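Residency Diary, Covov House
September, second week
Entry by Léonie Vidal, Resident Archivist
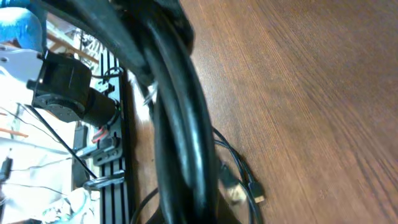
Cables on the wooden table, with two plugs side by side.

The morning was given to the cables. The listening room is to be handed to the public in its new arrangement before the end of the month, and the long-standing matter of the unsorted leads could no longer be put off. Mr. Gun-woo Seo opened the room at half past eight and the first crate was on the table shortly afterward.

The house holds 687 items of audio equipment on its register. The register lists players, amplifiers, microphones and headphones with reasonable care, but leads were never entered. They were kept in crates under the window bench, and each department drew from them and returned to them as it saw fit. The result is known to all staff. A visitor to the oral history collection in the spring waited most of an afternoon while a lead was found that would fit the headphone amplifier.

Mrs. Mal-soon Chae had prepared a written procedure, which was followed with two exceptions noted further on. Each lead is freed from its bundle, wiped with a dry cloth, laid straight against the tape measure fixed to the bench, and examined at both ends. A paper tag is then written in pencil giving the type of plug, the length, and the shelf. Leads with split insulation or a bent tip go into the gray bin by the door and are not to be taken out of it by anyone wishing to try them once more.

The first exception concerned the thick black bundles. The procedure calls for these to be separated completely. Ms. Si-eun Kang observed that several cords had been twisted together on purpose, to run as one from the equipment rack to the wall, and that undoing them would mean doing the same work again next week. It was agreed that such bundles will stay together and receive one tag with all their ends listed on it. Mrs. Chae amended the sheet and initialed it.

The second exception concerned length. Anything under 600 millimeters is now to be recorded simply as short. The exact figure is of no use to a reader at the desk and takes as long to write as any other.

I spent the hour before lunch on plugs. The small ones with a gold-toned tip cause the most confusion, as the older headphones take the larger size and the newer ones do not. I have asked that adapters be stored with the headphones and entered on the same line of the register. Mr. Ju-won Nam doubts that this will last, given that adapters are the first thing to be borrowed. He proposes a drawer with a sign-out card. The question was left open.

Lunch was taken in the garden room. The soup was good. There was some discussion of whether the Trotetard cabinet, which has stood in the corridor all summer, might be brought in for the storage of finished coils. It has shallow drawers and a lock, and the key has been located in the front office. Mr. Seo measured the doorway and reported that the cabinet will pass through if its feet are removed. He will see to this with Mr. Nam tomorrow morning, before the school group arrives.

In the afternoon the work slowed. The second crate contained a large number of power leads mixed with signal leads, and these had to be parted before anything could be measured. I found that coils hold their shape better when wound in the direction the cable already wishes to take. Several of mine sprang open on the shelf and had to be done over. Ms. Kang's did not. She was kind enough to show me the turn of the wrist twice, and I believe I have it now, at least for the thinner cables.

Cloth ties were chosen for closing the coils. The supply from Min came to 9 packets, and Mrs. Chae considers this sufficient for the listening room alone. The reading room will require a further order, to be charged to the autumn budget. Total spending on the rearrangement stands at some 3,000 dollars, the greater part of it for shelving and for refinishing the bench.

The table is to be cleared each evening from now on. Plugs left lying on the varnish will mark it if anything heavy is set down on top of them, and felt pads have been requested from the front office. I wrote the notice myself and placed it beside the light switch.

The Ulorent recordings were not reached today. They remain in their boxes on the upper shelf, and I would like at least to have checked the labels before the weekend.

Left the building at ten past six. Two crates remain, along with the contents of the bench drawer, which I have not yet opened.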